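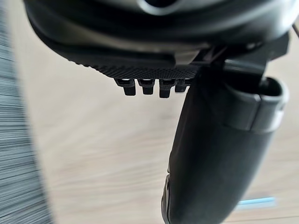 Wrist camera view, arm moving over the floorboards.

Wrist camera, second go
Posted by Peiyu Wan, Thursday night

We use cookies to remember your preferences. Accept / Manage

The arm has been living in the spare room since June, and most of my evenings lately have gone into the camera on its wrist. The first mount put the lens too far back, so I got the housing and not much else. The second one, printed in black PETG, has a longer neck and tilts down 11 degrees more than the old one. It also took three tries to print because the bed kept cooling off whenever I opened the window.

I wanted one finger in view at all times, plus as much floor as I could get. The housing still takes up the top of the picture, knurled strip and all, and I can live with that. It doesn't move relative to the lens, so I mask it out in software and forget about it. The finger is on the right and runs down to the bottom, and I can see enough of the edge near the tip to line things up by eye.

The bigger problem is blur. With the exposure on auto the camera goes for a long shutter in the evening, and as soon as the arm swings the floorboards turn to streaks. Ruoxi Zou came by and suggested locking the exposure and adding light, so I've ordered an LED strip to run along the shelf. In the meantime I've capped the arm at 26 per cent speed for anything that needs the camera. At that speed a pick takes 19 seconds, up from 11. It's slow to watch.

Things I changed this week:

Moved the USB cable to the outside of the wrist and left more slack. The old route pinched at full rotation and the camera would drop out.

Swapped the two long screws on the mount for shorter ones. The long ones were bottoming out before the plate was tight.

Redid the hand-eye calibration with a bigger printed board glued to a piece of MDF. The paper one had curled at the corners, which I should have noticed sooner.

Wrote a small script that throws out any image under a sharpness score of 300. I picked the number by looking through a folder of good and bad ones until the split seemed right. It will need doing again when the light goes in.

The controller is still the secondhand Padeo board and I have no complaints. It loses its homing position if the power flickers, so I home it every time I start up.

Suqin Gu asked in the comments last time whether the mount files would be posted. They will, once I've fixed the fillet on the underside. As drawn it needs supports and they are a pain to pick out. I'd also like to move the cable clip so it prints flat with the rest.

Next job is the lighting, then back to picking small stuff up off the floor, where the fingers still push light objects along before they close.

© Peiyu Wan. Contact | Back to top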